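10/18/25 工坊笔记 白釉第5号配方,又是针孔

今天开窑,先说坏消息:针孔还在。比上一窑少,可是碗底那一圈还是密密麻麻的,拿手指一抹就能摸出来。我蹲在窑口看了半天,心情很复杂,因为釉色其实是到目前为止最好看的一次,白里带一点点暖,厚的地方像凝住的米汤,薄的地方又透出泥的颜色来。要是没有针孔,这一窑我就直接定稿了!

先把烧成记一下,免得过两天又忘。坯是Palora的白泥,素烧完放了挺久,上釉前用湿海绵擦过一遍(这回真的擦了,上回偷懒没擦,活该)。釉料一桶,干料400克,过了两遍筛。浸釉,心里默数三下就提起来,口沿朝下甩一甩,再用手指把滴下来的那一点抹平。大件浸不进去,是浇的,浇的那几件釉层明显厚薄不均,里面尤其厚,外面靠近底足的地方又太薄。下次大件要么换个更深的桶,要么干脆学着喷,喷枪在柜子里躺了那么久,也该拿出来洗洗了。

升温照旧,前段慢,中段快,到顶以后保温28分钟。之前几窑都没有这么长的保温,我的想法是让釉面里的气泡有时间跑出来、再慢慢流平。看结果,方向大概是对的,薄釉的地方几乎没有针孔了,厚釉的地方还是不行。所以我现在怀疑有两件事搅在一起:一个是素烧温度不够,泥里的东西没烧干净,釉烧的时候还在往外冒气;另一个就是单纯釉太厚,气泡走不出来。要分开查,不能两个一起改,不然改好了也不知道是哪个的功劳(这个亏我吃过不止一次,写在这里再骂自己一遍)。

降温这次没动手脚,关了就让它自己凉。窑温计显示299度的时候我手痒想开一条缝,忍住了。去年四月就是忍不住,听见里面叮叮当当一阵响,那声音我到现在还记得。忍到手能伸进去才开,全窑没有一件惊釉,这点还是值得表扬一下自己的。

下面按位置记:

上层:小杯子,全部浸釉。釉面最好,口沿稍微有点薄,泥色露出来一道细边,我反而很喜欢。有一只把手和杯身接的地方缩釉了,露出一小块泥,应该是粘把手的时候泥浆没收干净,或者沾了手上的油。说到这个,以后上釉那天不许涂护手霜!!

中层:碗和浅盘。针孔主要就在这一层,碗底最严重。浅盘有一只粘在棚板上了,底足没有擦干净,敲下来的时候带掉一块,只能拿去当试片。棚板也要重新刷隔离浆,刷之前先把旧的铲掉,别再一层一层往上糊了,现在那块板子摸起来跟月球表面似的。

下层:高件,全是浇釉。形没有变,没有歪,这个我最担心的反而没出问题。里面釉厚,积在底上一汪,看着很美,就是怕以后热胀冷缩会裂。先放着观察,倒热水试几天再说。

器形的事也顺便写两句。小杯子做到现在,手已经很熟了,拉出来大小差不多,摆成一排看着挺舒服。高件就完全是另外一回事,我总是在收腰的地方犹豫,一犹豫泥就软了,一软就塌。后来想明白了一点:高件的底要先定下来,底是圆的还是平的,跟口沿的宽窄是一起考虑的,不能等拉到上面再想。口敞、往下慢慢收、底部圆着收进去,这种线条最经得起看,白釉挂上去也顺,光从侧面过来,明暗是一点一点过渡的。底如果是硬折的一个角,白釉在那里就会断一下,很难受。
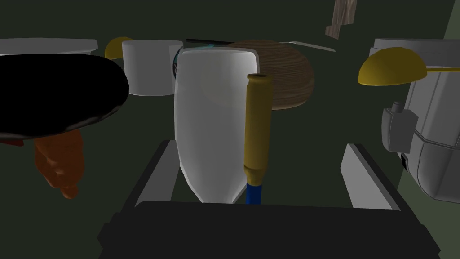

口宽底圆的白色高杯形,侧面有柔和的灰影。

按这个思路,下一批高件我想把口再敞一点点,底足修得小一些,藏在弧线里面,放在桌上看着会轻。代价是重心会高,容易倒,所以底部的泥要留厚,修坯的时候手下留情。壁厚也得管住,我现在的毛病是上薄下厚差得太多,拿起来一掂就知道,沉在手心里,跟看上去的样子对不上。还有半透的问题,总有人问我能不能做出那种奶白透光的感觉。用现在的Palora白泥是做不到的,它再薄也是闷的,要透只能换瓷泥。Stakeck那边有一款瓷泥,试用装我已经拆了一包,手感很滑,吸水特别快,拉坯的时候跟奶酪一样,稍微一走神就瘫在转盘上。先做几只小的练练手,不急着上高件。

Aravena的长石到货了,颜色比原来那袋白,颗粒也细。换料之前一定要先做试片,不许直接倒进大桶里!桶上已经贴了胶带写着“旧料”,谁来用都先看一眼,写得再丑也请看一眼。顺手把废釉桶也贴了,上个月有人把洗笔水倒进了好釉里(好吧,是我)。

关于素烧,翻了翻之前的记录,发现有好几窑我根本没写保温时间,只写了一个“正常”。正常是什么鬼。以后表格里这一栏不许空着,也不许写正常。

下一窑的安排:
素烧温度提高一档,釉不动,厚度也不动,只看这一个变量。
再做一组试片,同一块泥,浸一下、浸两下、浸三下,背面用氧化铁写清楚,别再用铅笔,烧完什么都没了。
棚板铲干净,重刷。
喷枪拆开洗,喷嘴好像堵了。
瓷泥小杯放在上层角落,跟白泥的分开放,底下垫一片废板,万一流了也好收拾。

Udton的展架要等这批定稿以后再谈,他们想要成套的,一套里高矮都有,颜色必须一致。以现在高件浇釉这个厚薄,颜色是一致不了的,所以喷釉这关早晚得过。我先跟他们说了要再等等,对方还挺客气,说不着急,那我就当真了。

对了,窑门下面那条密封棉又松了,今天临时塞了一下,下次装窑之前要换新的。新的在水槽左边的架子上,纸箱里,压在石膏模下面。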